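Friday, sim teleop, Wirnska scene

Karthikeyan on the hand controllers, me logging. Eight demos of the desk reach planned. Left arm comes in over the desk, right arm stays up. 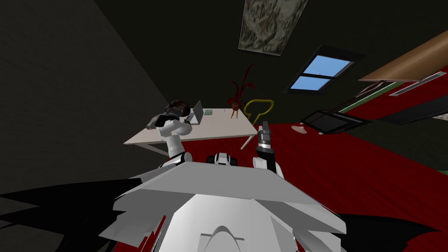 Do we keep the demos where the operator pauses? Keep them, but trim any pause over 2 seconds before training.

Left controller drifted after the third demo, so we re-zeroed it and redid that one. Mircea wants the wrist gain lower.

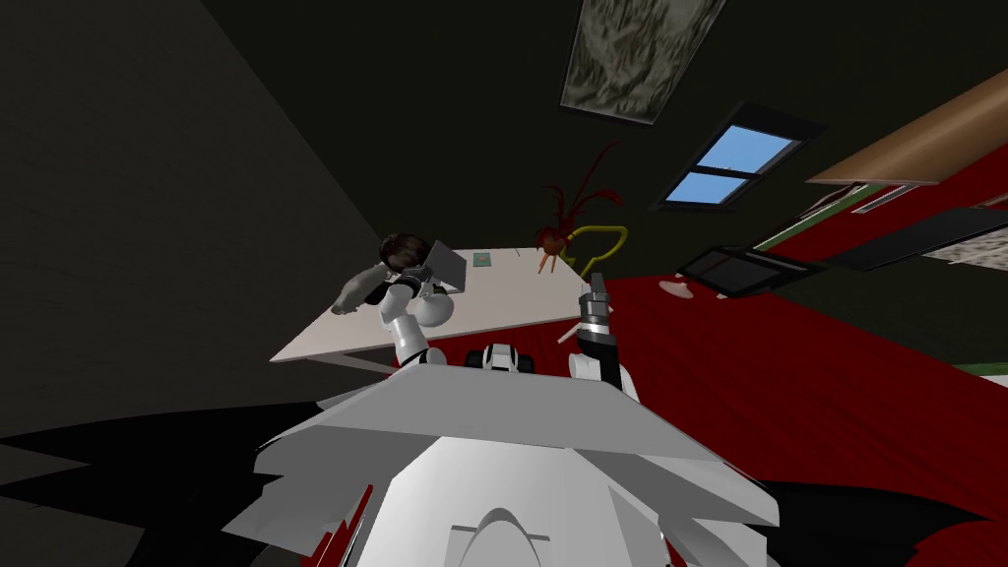

Gain is down one step for the next set. Logs go in the Brasholm folder, 3 still need labels.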